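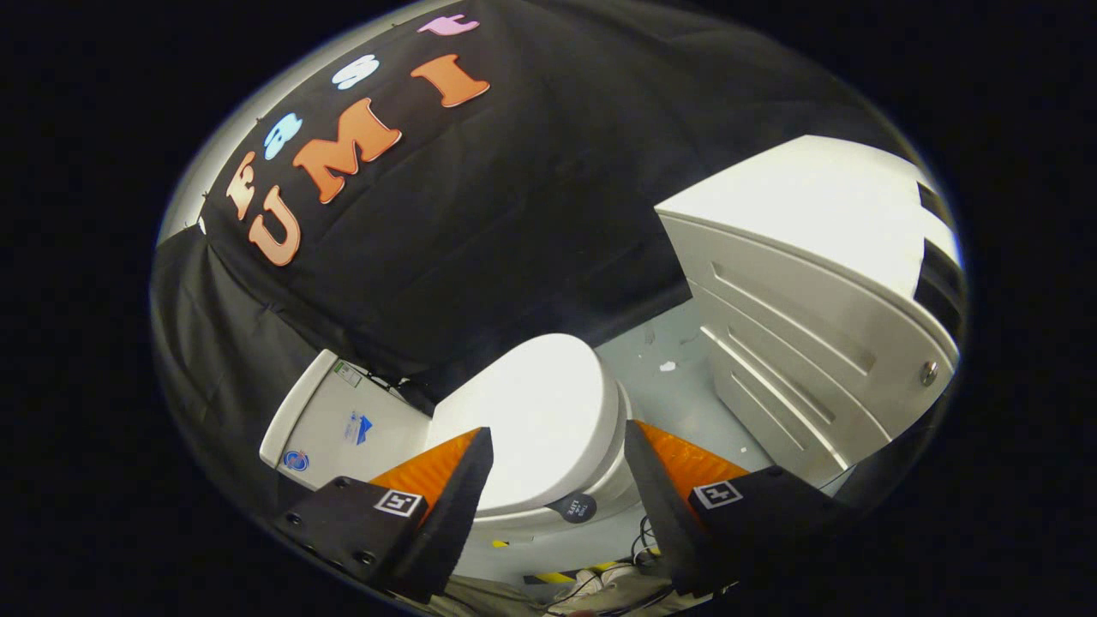
We have lived in this flat for 7 years and I have finally read the water bill all the way through. A thread, mostly for my own blood pressure.

The bill is from Wavbridge. It used to come as one page with a number on it. It is now five pages, with the number on page four, under a paragraph about how much they value me.

The number was 280 pounds. Last time it was a good deal less than that. We have not taken up swimming.

Rang them. Waited through a pan pipe version of something I used to like. Was told that my reading was "an estimate based on similar households". I asked which households. She said she couldn't discuss other customers.

So I went to find the meter. It is not under the sink, or in the hall cupboard, or anywhere else that has a cupboard door on it. It's under a metal lid in the pavement, beneath Lorne Tremblay's car.

Lorne is away until May.

Lorne's sister Nathalie has the keys and moved the car very kindly, though she wanted to stay and watch, and so did the man from number 5.

Under the lid: a second lid. Under the second lid: a lump of polystyrene, a great many woodlice, and a meter with someone else's flat number painted on it.

Rang Wavbridge again. New person, same pan pipes. He asked me to turn off my stopcock and see whether the dial stopped. It carried on at a cheerful pace. I turned my stopcock back on. No difference there either.

Knocked upstairs. Fatos turned his off and the dial stopped dead. I have been paying for Fatos, who has two teenagers and a paddling pool.

Fatos, meanwhile, has been paying for me, and has always thought his bills were very reasonable. He's taken the news less well than I have.

Wavbridge say they can swap the accounts over but not backwards, only from the day we both fill in the form. The form has to be posted. It asks for the serial number of the meter, so that's the car moved again.

Nathalie says she can do after lunch. The man from number 5 is bringing a chair.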